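Teardown cell, notebook. Thu 28 August
Wrist offset and finger wear, Dell workstation job

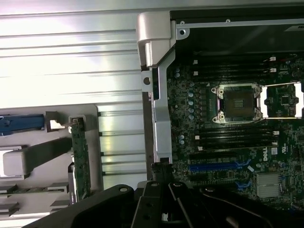 Started the shift with the offset check. Tool center point had drifted in Y again, same direction as last time, so I don't think it is the calibration block. Pulled the wrist cover and put a wrench on the adapter plate bolts. Two of the four turned before the wrench clicked. Cleaned the threads, medium threadlocker, retorqued in a cross pattern, paint marks across all four heads. The May entry says they were marked then too, but I found no paint on them. Either it wore off or someone had the plate off and did not log it. If it was you, write it down.

Reran the touch-off routine after that. Repeat error is back inside the limit on all three axes. Saved as the new baseline in the Flindmont controller, old one kept under the same name with _prev on the end.

Cycle counter on the gripper reads 728 since the last finger change. Pivots have some side play, worst on the left arm. Wiped them down, one drop of light oil per pivot, ran 20 open/close strokes with nothing in the fingers, wiped again. Play is still there but the fingers close parallel. Pads look fine. I would not run this set past the next service. Randik has a spare set on the shelf quote, Florian Tanner to confirm that it is the version with the longer pin.

Notes on the Dell boards, for whoever edits the path file next:

The approach down past the silver support frame is the tight part. Fingers have to stay vertical until they are clear of the rail, and any wrist roll before that puts an arm into metal. I moved the via point up and added a 2 mm margin on the rail side. It costs a little time per pass. Leave it in.

Keep-out zone over both CPU sockets. It was set up for one socket only, copied from the Rusmont chassis file, and the second one was open to travel moves. Pins in a socket with no processor will not survive a finger. Zone now covers both, plus the memory slots above and below. The planner complained once about an unreachable pose on the lower slots. Flipping the elbow solution fixed it.

Blue plastic parts are picked by color. The vision step has been confusing the blue expansion slot with the blue retention clips at the end of the slots. Added a size filter and limited the search window. The release lever on the gray bracket gets its own search, with its own exposure, since the ribbed panel next to it throws glare right back at the wrist camera. Dropped the ring light to 70 percent for that one step. Lower than that and the edge of the lever goes soft.

Grip force for the clips is unchanged. I tried one step down and it slipped on the test clip, so back to the old value.

Cable check: wrist loom has a shiny patch where it rubs the third clamp. Not through the jacket. Sleeved it and moved the clamp toward the elbow. Swept joint 6 to both ends by hand with drives off, no pull on the connector.

Open:
- Fingers, see above. Order before the Tripathi batch comes in.
- Recheck adapter plate paint marks at end of next shift.
- Controller backup has not been copied off the cell PC. The network share was down all morning.
- Hex key for the wrist cover is missing from the drawer. I used my own and took it back with me.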